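Werkcombe Tenant Services
Service Request 1,401
Category: Heating and hot water
Site: Fellby House, shared lounge and adjoining apartments
Opened: 2021-04-30
Assigned to: Emil Kofler, Building Systems
Status: Open, monitoring

Reported problem
Residents of the second floor report that the radiators in the shared lounge and in apartment 8 remain cold in the morning and become very warm after noon. The wall control displays the correct time and the correct set temperature. A knocking sound was reported in the supply pipe on two occasions.

Entry 1
The request was accepted and the resident of apartment 8 was contacted by telephone. The resident confirmed that the radiator valve was fully open. The heating schedule held in the Prenamum control panel was compared with the approved schedule for the building. No differences were found.

Entry 2
Site visit completed. Pressure at the boiler was within the normal range. Air was released from both affected radiators, and a considerable amount escaped from the unit in the lounge. The knocking could not be reproduced during the visit. Residents were asked to leave all valves in their present position until further notice.

Entry 3
The resident of apartment 8 reported no improvement in the morning. The panel log was downloaded and reviewed. It shows that the second floor zone valve is told to open at the scheduled hour, but that the return signal from the valve arrives 300 minutes later. The panel records this as a normal event and therefore raises no alarm.

Entry 4
The log was sent to Aigner, the supplier of the zone valve. Aigner replied that a delay of this kind is consistent with a worn actuator and advised against adjusting the schedule to make up for it. A replacement actuator has been ordered under the maintenance agreement. There will be no charge to residents.

Entry 5
Temporary measure applied. The zone valve has been set by hand to the half-open position. Residents may notice that the lounge is warmer overnight than usual. Portable heaters are not permitted in the lounge under the house rules, and this remains the case while the repair is pending.

Next steps
The actuator will be fitted on delivery, and the valve will be returned to automatic control the same day. Access to apartment 8 is not required for this work. The request will remain open until the panel log shows 5 mornings in a row without a delay.

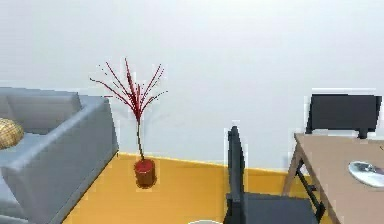
Residents who notice further knocking are asked to record the time and to quote the request number when contacting Tenant Services. A full inspection of the remaining zone valves is planned for September.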